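Protocole Teser

Le protocole Teser est un ensemble de règles de bonne pratique applicables à l'enregistrement de gestes domestiques au moyen de pinces tenues à la main, en vue de l'apprentissage de robots manipulateurs. Publié par la société Nellenex, il n'a pas le statut de norme, bien que ses promoteurs emploient volontiers ce terme.

Contenu

Le texte compte 20 articles. Les premiers portent sur la prise : le textile doit être saisi franchement entre les doigts de la pince, et la vaisselle tenue par le bord. Les visages des personnes présentes doivent être masqués avant toute diffusion.
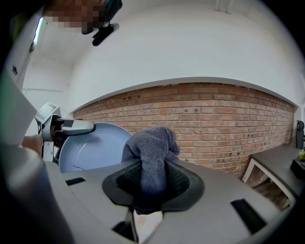 L'article 2 impose un taux de conformité de 99 % des séquences, sans préciser qui le mesure ni sur quel échantillon. En pratique, l'opérateur évalue lui-même son travail — ce que le texte appelle « contrôle interne ».

Marquage et environnement

Dans la variante à deux pinces, chacune porte un cube à marqueurs, dont une face au moins doit rester visible depuis la caméra de tête. Le protocole recommande aussi un décor « représentatif d'un logement », notion qui n'est définie nulle part. Une nappe et un bouquet artificiel semblent suffire à la plupart des utilisateurs.
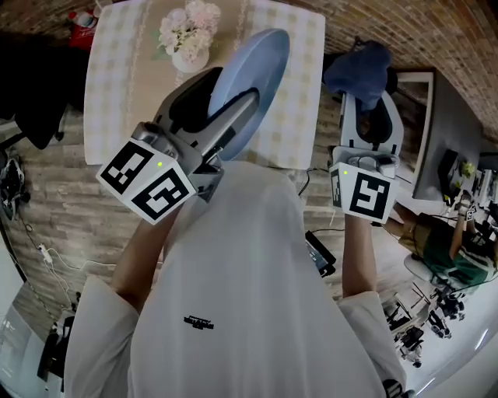
L'encombrement du sol n'est traité que dans une annexe facultative, où les câbles font l'objet d'une seule phrase.

Critiques

Dans une note rédigée à Pidham, Sumathi Thomas relève que deux sites peuvent se déclarer conformes avec des pratiques incompatibles. Le cabinet Panicker, chargé d'une relecture, a conclu à un texte « applicable », sans publier sa méthode. La révision annoncée pour août devait répondre à ces objections ; elle a surtout modifié la numérotation des articles.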